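Mazurek Opens Equipment Planning Program for Small Plants Considering Robotic Sorting

CLOLTBY, April 2023

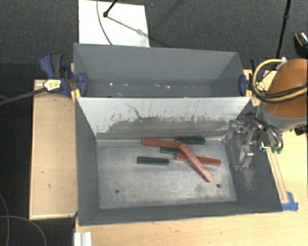

Mazurek, a supplier of automation planning services to small and mid-sized manufacturers, today announced a program that lets plant managers set a full budget for a robotic picking cell before committing to a purchase. The program grew out of requests from customers who had received quotations for an arm and a gripper but had no figures for the items around them. Bins, clamps, hoses and cabling are each entered as separate lines in the Mazurek planning sheet, along with an allowance for worn surfaces. A bin floor covered in scratches and smudges, or a wall rubbed dark along its lower half, is treated as a recurring cost and assigned a replacement interval at the planning stage.

Participating plants will receive a written equipment plan covering 3 years of operation. Each plan includes a schedule of purchases, a list of spare parts to be held on site, an estimate of floor space, and a comparison of leasing and outright purchase. Plans are prepared without reference to any single equipment manufacturer, and customers remain free to seek quotations wherever they choose.

The fee for a standard plan is $3,000 for each cell. Plants that register before the end of July will have the fee credited in full against any later installation work carried out by Mazurek. Plans covering 2 or more cells at the same address will be priced on application.

The program will first be offered to manufacturers in Cloltby and Urnwood. Stenier, which provides equipment financing in both locations, has agreed to accept the Mazurek plan as supporting documentation for lease applications. Approval of any lease remains subject to Stenier's usual terms.

Applicants are asked to supply part dimensions, expected volumes per shift, and details of available power and compressed air. Site visits will be arranged after this information has been reviewed. Registration forms are available from the Mazurek office in Cloltby.

About Mazurek

Mazurek provides equipment planning, budgeting and installation services to manufacturers. The company is based in Cloltby and maintains a service office in Urnwood.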